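Velbridge Opens Applications for Kitchen and Bath Repair Grants

The Velbridge Housing Office is now accepting applications for its home repair grants, which help residents replace worn counters, flooring and wall coverings. The office has set aside funds for 70 households this year, and 23 of those places are reserved for renters applying jointly with their landlords. 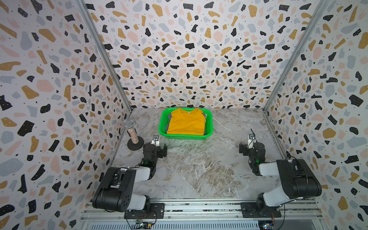 Austra Kütt, Housing Correspondent
February 8, 2020

Each approved household may receive up to $2,146 toward materials and labor. Last year the office received 376 applications – the most since the program began.

Applicants must provide proof of address and one written estimate. Forms are available at the Liepiņa Street office and at the Lulora branch library. Decisions will be mailed to all applicants by the end of the month.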